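Microwave week at the shared shop! Ketill Hafþórsson and I have two arms on the bench, and the job is the one everybody asks for: open the door, put the bowl in, shut it.

New gripper bodies are on. Each one took 8 hours to print, and the first pair cracked at the screw holes, so these have thicker walls.
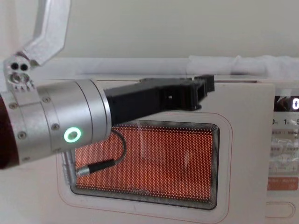
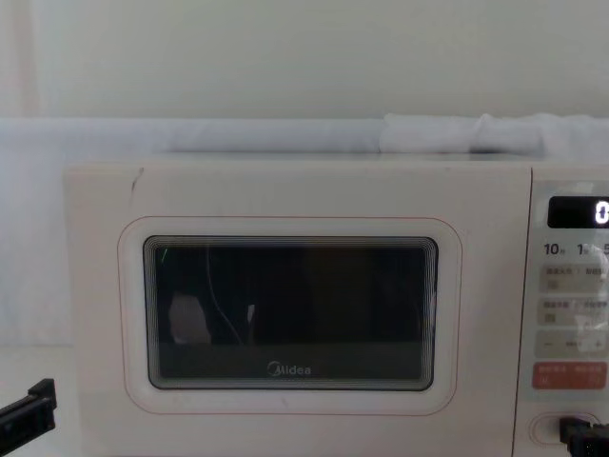 The door button is the fun part. You want a firm push straight in, and my wrist code loves to drift sideways right as it makes contact. I added a force limit last night and it's so much calmer now!!

Cable slack is next on the list. Too short and the wrist can't roll, too long and it snags on everything.

Log file is up to 1,522 lines. Ketill wants it split by joint and he's right, ugh.

If you've tuned a push move on a small arm, tell me what speed you use for the last 18 mm. I'm still guessing!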